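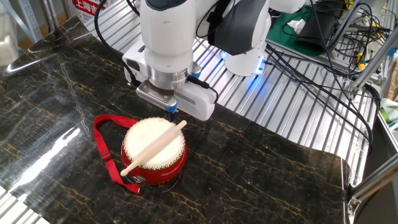 Home | What's On | Join In | Hire | Contact

Come and play with us in September

Hi! I run the Monday night beginners' drumming group in Gresley, and I'm looking for people to join the street band we're putting together for the Paden Harvest Walk. You don't need to have played anything before. I started when I was 40 and couldn't clap along to the radio, so please don't write and tell me you've got no rhythm, I've heard it and I don't believe you.

We need players for small drums, a few for the big bass drums (good shoulders help, it's a long hill), and people for bells and shakers. If you play a horn and can put up with us, come too! Under-16s are welcome with an adult who also plays. Sorry, no drop-offs. 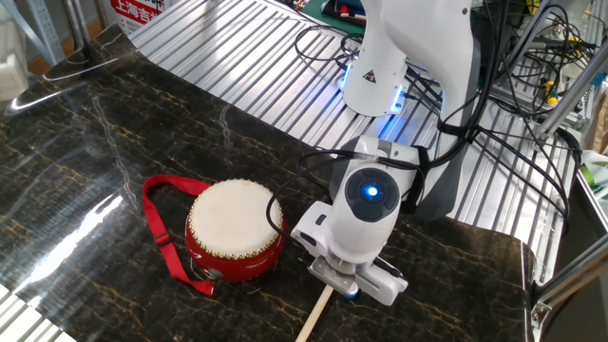 Plinero Community Music – Street Band Section

Rehearsals are at the Khoo Building, upstairs, Mondays 7 to 9 pm, with the first one on Tue 8 April (yes, a Tuesday, the room's booked for a quilting thing the night before). After that it's Mondays all the way through, apart from a break in July when half of us are at the lake anyway. Try to make most of them. If you work shifts, tell me and we'll figure it out, a couple of our best players only make it every other week.

What you get: a loaner drum and sticks if you don't have your own, a T-shirt, dinner after the Walk, and a very loud hobby. There's no pay, but we do cover gas if you're driving in from outside Gresley. It costs $5 a night toward the room, and if that's a problem just say so in your email and we'll skip it. Bring earplugs. I mean it, the ceiling is low up there.

The Walk itself is 2 miles, with a stop at the old feed store where we play our longest piece. Last year 700 people came out to watch and one dog howled through the whole thing, pretty much in time.

To sign up, send me a note through the Contact page with your name, whether you've played before, and which kind of drum you like the sound of (guessing is fine). Let me know too if stairs are hard for you. There's an elevator, but I have to get the key ahead of time. No audition, just show up in shoes you can stand in!

Filed under: Get Involved, Music & Dance

Recent posts
Singers wanted for the spring potluck
Ukulele swap night: what to bring
New hours for the practice rooms
Paden Harvest Walk route map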